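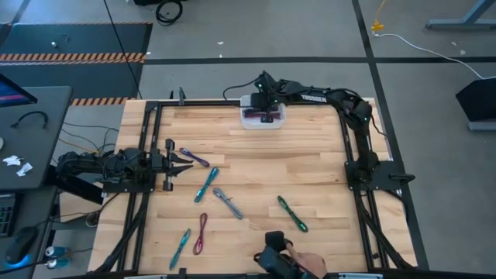
The Line Mender of Detcombe

By Babak Fallahi

My neighbor kept her grandfather's letters in a biscuit tin for most of her life, and last June she gave the tin to me. She knew that I read old handwriting with patience. There were 51 letters inside, and one pay book with the cover missing.

Arthur Plastden was a signaller. Before the war he repaired clocks in Detcombe, a small town with one long street, and he joined the army with two men from the same shop. The recruiting officer wrote down that he had "good hands." I think this decided his whole war. He was given a field telephone, a bag of tools and a drum of cable, and for three years he went out to find the places where shells had cut the line.

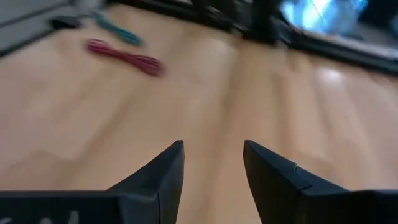 Signallers in his section worked mostly at night, and Arthur writes about the work in a very plain way. He let the wire run through one hand until it ended. Then he had to search for the other end, which could be lying many yards away in the mud. He held the two ends with long pliers that he had filed down himself, so that the jaws came to narrow points. He drew them once in the margin, open. His sergeant did not approve of filing army property. Later the sergeant asked for a pair.

In the letters he never says that he is afraid. He complains about socks, and about a corporal who sings. But in one letter from the winter he tells his sister that he repaired the same line 72 times in one month, and the handwriting on this page is so small that I needed a magnifying glass.

The men gave names to their dugouts. Arthur's was called Brillance, spelled this way on a board over the entrance, and he explains that the painter

was proud of his French and could not be corrected. It had one candle and the telephone exchange for the battalion. He slept there with the receiver tied to his head.

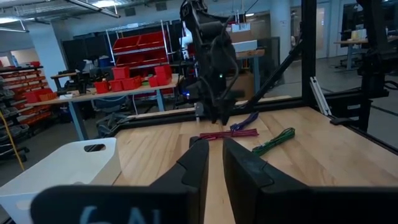
He stayed in Brillance until spring, when the section moved north. The pay book shows that he was in hospital twice after this, once for his lungs and once for a broken wrist. The wrist healed badly. He came home and opened the clock shop again, but he gave the small watches to his sister to repair, and she became better at it than he was.

He died at the age of 50. The pliers are lost. My neighbor remembers them in a kitchen drawer, under the string.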